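Fabric on a padded table: notes on slip, wrinkles and pins

I changed the covering on the sorting table in May and have now used it long enough to write down what works. The table is the rectangular one with the padded top that I described in an earlier post. The padding is good for fragile items and poor for anything that has to slide. It also holds dust, and a lint roller only takes off the top layer. A loose cloth over the middle solves most of that, provided the cloth behaves.

I tried three. The first was an old bedsheet, which was too thin. It moved whenever I dragged a box across it, and the excess had to be folded under at both ends, leaving a ridge you could feel with your hand. The second was a waxed tablecloth from Rocha. It wiped clean in seconds but kept its fold lines for weeks, and round objects found the creases and stayed there. The third is a plain printed cotton, sold as a remnant by Eveck and cut to 92 cm wide. It is the one in use.

The cotton was washed twice before use, at 40 and then at 60, to get the shrinkage over with. It lost 6 mm across the width, measured at the middle. I didn't measure the length. I ironed it damp on the reverse and hemmed the cut sides with a single fold, 10 mm, straight stitch. A double fold would be neater but makes a lump under small boxes.
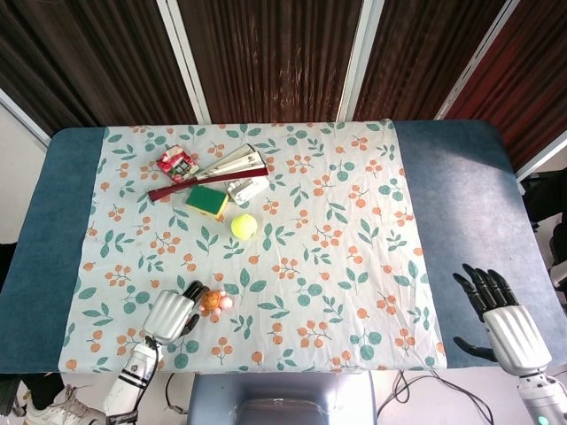
Choice of print matters more than I expected. A plain cloth shows every mark, and a busy one hides small parts. I settled on a small repeat with a good amount of pale ground between the motifs. The berry pattern has a mint-white ground, and against it the sponge, the tennis ball and the folding fan are all found at a glance. The orange turtle is closer in colour to the berries but is far bigger than any of them, so it doesn't get lost. Small orange beads would, and I sort those in a tray. Pale items are the other weak case. The white and silver gadget shows up mainly by its metallic-looking top.

Width is the next point. I leave a strip of the blue padding bare at each side. Full coverage looks tidier, but the cloth then hangs over the sides and gets caught by sleeves. The strips also give me two places to put things that have been dealt with, without any need for labels. The right-hand strip is the wider and takes whatever is leaving the house.

As to wrinkles, the cotton grips the felt-like surface well enough that no clips are needed. A few soft ones form along the sides and near the bottom, where my forearms rest. I smooth them from the centre outwards with the flat of the hand. Pins were a mistake. They went through the padding at a shallow angle and came out again when the cloth was pulled, and I spent an evening looking for the last one with a magnet.

The mixed drawer is the usual load for this table: toys, stationery, cleaning bits, small boxes, whatever has been put down in the wrong room. I empty it in batches small enough that nothing is stacked. Balls go on last and come off first. A fan should be lifted by the guard, never by the slats.

Washing is at 40 with no softener, as softener reduced the grip noticeably on a test piece. Dry flat if there is space.

Neusa Portela asked under the last post whether Wider still sell the padding by the metre. The Kimitbridge shop had over 70 metres on the roll when I went in. The shelf code was 1701. They cut it slightly long, so measure it again at home before trimming.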